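3.2 木纹饰面与“自然感”的评价偏差

在室内装修研究里，“自然”大概是使用最频繁、定义最稀缺的一个词。Wainwright把它拆成温度、纹理和年代三项，随后用一整章说明三项互不相关，读者至今仍在等他的下一章。本节沿用他的拆法，所关心的问题要小得多：住户评价一面木纹墙时，评价的究竟是木头、颜色，还是拼法。

问卷共回收61份，受访者全部来自Ullden小区的租户。选择租户有一个好处，墙面不是他们挑的，因而无须为之辩护。业主则不然，预调查中有业主为自家走廊的深色墙板辩护了17分钟，其间访谈提纲一次也没有用上。

深色饰面的得分分布很有意思，两头高，中间空。喜欢的人写“沉稳”，不喜欢的人写“像住在雪茄盒里”，两种说法常常指向同一块样板。纹理对比越强，分歧越大；浅色样板则几乎人人给中间分，备注栏一律空白。

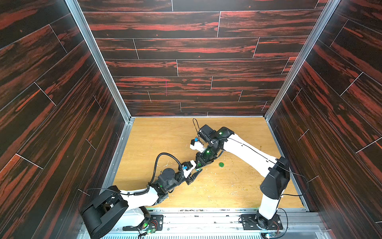
图4 深色木纹饰面，红橙色纹理，错缝拼接

颜色以外，拼法的影响被普遍低估。施工手册通常只给错缝半页篇幅，语气像在交代一件大家早就知道的事。Kershaw样板册列出了各种错缝比例，却没有说明为什么要错缝，销售人员的解释是“好看”。受访者的回答也差不多，只是措辞更长。

我们让受访者在通缝与错缝两种样板之间作选择，并要求写明理由。选错缝的人多提到“像真的地板”，可见墙面的自然感有相当一部分是从脚下借来的。选通缝的人多提到“整齐”，其中一位补充说，错缝使她想起没有做完的工作。该条意见未纳入统计，但研究组内部讨论了很久。 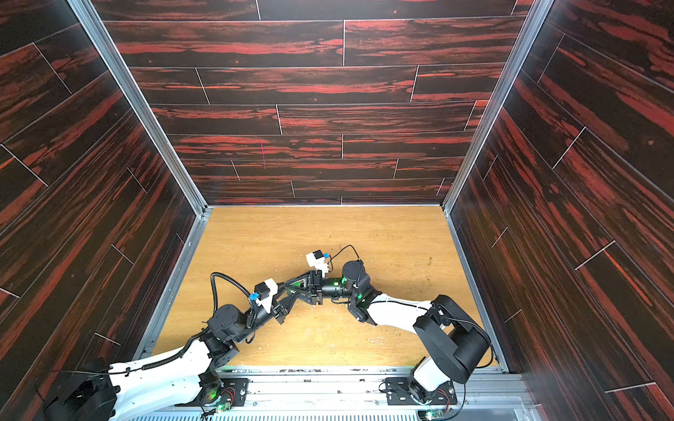
第2卷 · 第17页

另一个变量是观看时间。Cliler门厅的样板在上午和傍晚各评一次，同一批人，同一面墙，傍晚的“温暖”得分明显更高。谨慎的解释是光线，不谨慎的解释是下班。由于两者总是同时到来，本研究无力将其分开，只能在附录中表示遗憾。星期一的数据单独列出，理由读者可以自行体会。

价格信息同样会改变评价。当样板标签注明每平方米700元时，受访者开始使用“质感”一词；标签撤去后，这个词随之消失，同一块板又变回“有点暗”。Stimasport更衣室的情况稍有不同，那里的使用者进门找的是柜子，被问到墙面时，多数人回头看了一眼才作答。这或许是全部数据中最诚实的一批。 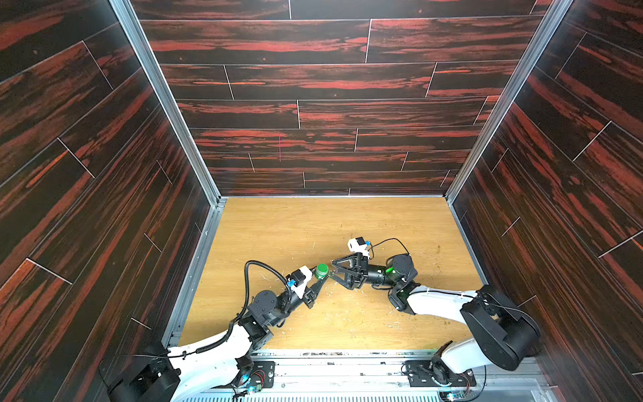 最后讨论墙面与台面的搭配。现有文献习惯把两者分开处理，墙归墙，家具归家具，仿佛住户进屋时也会分两次看。访谈中的抱怨却多半落在两者的关系上：墙和桌子颜色相近，被批评为“糊成一团”；颜色相差太远，又被批评为“两家人凑的”。图中近黑的墙板配浅色橡木纹桌面，属于后一类，对比相当彻底，墙角的银色铝制立柱又从中间插进来第三种口气。按照Wainwright的分项，这种组合在温度一项上应当失分，因为金属一向被他归为冷材料。我们的访谈对此支持有限。几位受访者认为，金属收边至少交代了一面墙在哪里结束，而纯木纹的转角常使人疑心木工是中途走的。至于深浅搭配本身，赞成者与反对者给出的理由都是“有层次”，编码时只得为该词设两个条目。

上述结果不足以支持任何一种饰面优于另一种的结论。它们较能支持的是，评分表中的“自然”一栏应当拆开，至少将颜色、拼法和收边分别计分。我们在12月的补充问卷中照此修改，受访者普遍反映题目变多了。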